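Search this site Enter keywords Go

Progress report, Sternimell disassembly cell
Wednesday, September 17, 2025
Prepared by Mounir El Idrissi for Sisel

The cell ran 1,566 pick cycles in this period. Setup of the arm is finished and we have moved to a regular maintenance schedule. The wrist was taken down once, to replace the mounting screws between the flange and the gripper adapter. Two had worked loose. The new ones are torqued to the Letus spec and marked with paint so the operator can check them at shift start.

Gripper finger alignment is checked every 60 cycles. We tried a longer interval and the fingers drifted enough to miss the memory module. Of 66 trial removals after the last alignment, 62 were completed without a stop. The other four stopped on the force limit and were cleared by hand. 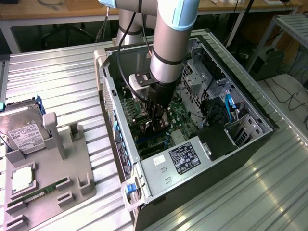
The parts tray has its own offset file now, separate from the one for the computer case. Changing the tray no longer means teaching the case positions again. The Zaki controller backup is done each Friday and a copy is kept off the machine.

Still open: the cable along the arm needs a better tie point near the wrist, and we are waiting on a second set of fingers. The spare set is in the budget already. No change to the September spending plan is requested.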